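Roseck Teardown Cell
Two-arm workstation for taking desktop computers apart
Product family: Visser benchtop automation
Item: 3487

Overview | What's included | Options | Support

We love old office desktops. They show up by the pallet, they all look the same from ten feet away, and then you open them and every maker has its own idea about where a latch should go. Anybody who has spent an August afternoon pulling drives and processors out of them by hand knows how quickly the fun wears off after the first dozen!

The Teardown Cell is our answer for small refurbishing shops, school repair programs and research labs that want to try automated disassembly without building the whole thing from scratch. It's a slotted aluminum table, a frame, two robot arms, a gripper, and a set of printed fixtures that give each part a place to go. You bring the computers.

Working with two arms

One arm carries the finger gripper and does most of the picking and placing. The second works from the other side of the case. On your own bench you'd use one hand to hold a cable out of the way and the other to lift the drive, and we wanted customers to be able to program that same kind of move. The arms share one controller and one set of coordinates, so you teach the table once and both of them know where it is.

You can teach positions by hand-guiding either arm or by typing them in. Most people do a bit of both (guide it close, then nudge the numbers). A finished routine is saved as a job, and the controller stores up to 256 of them. Jobs can call other jobs, which is a lifesaver when you've worked out a really good drive pull and want to use it on four different case styles.

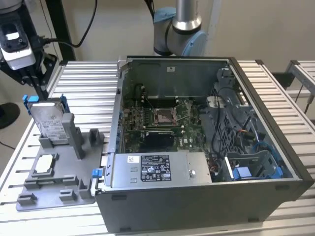

Dell tower open on the cell table, with the fixture tray at left holding a 3.5-inch drive in its blue caddy and a CPU in the front pocket.

The fixture tray

This is the part we get the most excited about, and it's the plainest thing in the box. The tray is 3D printed in gray, with pegs, walls and pockets shaped for the parts you're handling. A drive stands upright in its slot, caddy and all, so the fingers can come straight down on it. A processor lies flat in a pocket with the heat spreader up. When the arm goes back for a part, it goes back to the same spot.

We ship the tray files along with the printed tray. Change them! Stretch a pocket, add a stop, print a second tray with nothing but processor pockets. Heather Moncrieff on our applications team keeps the shared folder of customer trays, and there are 29 in it at the moment, including a very clever one for memory modules that came from the repair program at Cerkavau. If you make something good, send it to her and she'll add it.

A few things we've learned about printing them:

Print walls thicker than you think you need. Thin ones flex when a drive leans on them.
Put a small chamfer at the mouth of every pocket.
Bolt the tray to the table slots before you teach any positions, and mark where it sits.

Getting parts back in

Plenty of customers buy the cell for disassembly and then ask about going the other direction. Yes, you can run it both ways. Seating a drive caddy is a good first project. A processor is harder, with the lever and the bracket and the contacts to think about, and we'd suggest practicing on boards you don't mind losing. Go slow, set the force limit low, and raise it a little at a time.

What's included

Slotted aluminum work table and frame
2 robot arms with controller
Finger gripper, fitted to the first arm
Printed fixture tray and editable tray files
Mirico job editor, with starter jobs for drives and processors
Cable clips and mounting hardware

What it won't do

The cell doesn't come with a screwdriver tool. It's best on cases that open and release with latches and tabs, and for anything held in with screws you'll want the driver option or a person standing by. It also doesn't recognize a computer model by itself. Somebody has to lay the tower on its side in the right place and pick the right job. We'd like to get to automatic recognition, but we aren't there yet and we'd rather say so on this page.

Loose cables take patience too. They never lie the same way in two machines, and you'll probably spend more time on your cable moves than on everything else put together. The job editor lets you add a pause anywhere, so a person can tuck a wire aside and press continue.

Options

Screwdriver tool for either arm
Second finger gripper
Blank tray plates, pack of four
Taller frame posts

Support

Setup help is part of the purchase. Write to the applications team with the makes of computer you see most and a rough sketch of your bench, and we'll send back a suggested layout and the starter jobs that fit best.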